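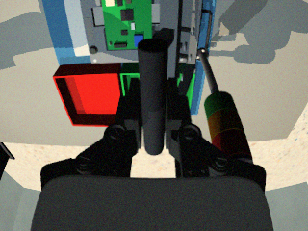 A dark gray cylinder, held upright.

I have been meaning to write about my grandmother's pepper mill since July, and every time I sat down to do it I ended up in the kitchen instead, which will not surprise anyone who has been reading this blog for a while.

The mill was a Sperling, a squat little thing with a brass crank on top, and it lived on the shelf above her stove for as long as I can remember. When she moved to the smaller apartment in Flendgate it came along in her coat pocket, wrapped in a dish towel, because she did not trust the movers with it. I was 15 that summer and in charge of carrying houseplants, and I remember thinking it was a strange thing to worry over when there was a whole china cabinet going down the stairs.

Well, I have it now, and I understand completely!

I grew up on pepper from a can, at least at my own house. My mother bought the big tin and it sat by the salt for years, and what came out of it was gray and made you sneeze and that was about all it did. Over at Grandma's, pepper was something that happened at the table. You passed the mill around and everybody cranked it over their eggs or their tomatoes or their potatoes with butter, and the whole room smelled warm and a little bit like pine. I thought for years that her eggs were just better eggs.

When I first took the mill home it would barely turn. The grinding part had gummed up, I suppose from sitting, and I wrote to my friend Annelore Pfeiffer, who fixes clocks and sewing machines and will look at pretty much anything with a gear in it. She told me to run a couple of spoonfuls of dry white rice through it and then brush it out with an old toothbrush, and please, please not to put it under the faucet. It took me three rounds of rice. The first batch came out the color of wet sand and I felt a little ashamed on behalf of the whole family, but by the third it was clean and the crank went around like it was glad to be asked.

Then came the matter of what to put in it. I had been buying whatever peppercorns the supermarket had, and they were fine, but there is a small spice counter at the back of Huko, the grocery over by the train station, and the woman there let me smell 8 different jars. I could not tell you the difference between all of them. Some were sharp and some were almost sweet, and one smelled like an orange peel left on a radiator, and I bought that one and have been putting it on everything since. It is very good on strawberries. I know how that sounds – try it anyway, with just a tiny bit of sugar, and let them sit while you eat your dinner.

Other places it has gone lately: buttered noodles, cottage cheese, a cantaloupe that was not quite ripe, and a pan of shortbread I made for my neighbor's birthday. The shortbread was the winner. I used my regular recipe, added two teaspoons of coarse pepper, and baked it for 18 minutes, which in my oven is just until the edges start thinking about turning brown. My neighbor ate hers standing up in the doorway and asked what was in it, and then asked if she could take the rest of the plate home.

I did try one of the newer mills too, an Otard with a dial on the bottom, which my brother gave me the Christmas before last. It grinds very evenly and it is much easier on the wrist, and I keep it by the stove for when my hands are messy. The Sperling stays on the table. It grinds unevenly, with big cracked pieces and dust all together, and I have come to think that is a good part of why Grandma's eggs tasted the way they did, though the bacon fat probably had something to do with it as well.

If any of you have an old mill in the back of a cupboard, try the rice. And if you have a favorite thing to put pepper on that I have not mentioned, leave me a note, I still have most of a jar to get through and the peaches are coming in.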